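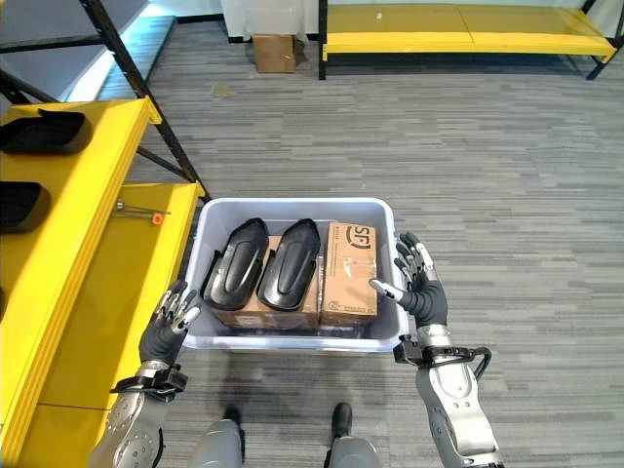 A gray bin holding two black molded pieces, a flat cardboard box and a taller one marked SF.

The case against the storage bin

By Jeferson Holanda
Jun 25, 2026

I have never believed that putting things in a bin counts as putting them away. You can buy a very nice bin. Zurnano will sell you one for 35 dollars, lid extra. What you get is a place where decisions wait.

Look at what goes in. A box with the tape still on it. Another box, lying flat, kept on the theory that something may have to be sent back. Two molded parts that belong to something, set on top so they won't get lost. None of these has much to do with the others except that they fit between the same four walls.

Amândio Garcia, who used to share a workshop with me, swore by the method. He had up to 80 bins on metal shelves and a label maker he was proud of. In March I asked him for a hinge. We opened nine bins labeled "hardware" and found it in one labeled "cables."

The usual defense is that semi-clear walls let you see what you have. I'd like to see that tested. Through cloudy plastic, one brown box looks a lot like the next, and you end up pulling the whole thing down to the carpet anyway.

I'm told the answer is a better system, and there's always a firm ready to sell you one. Maybe. My own rule is duller: cardboard gets flattened and goes out the same day, and a loose part stays with the thing it came from. I own four bins now. Two of them still annoy me.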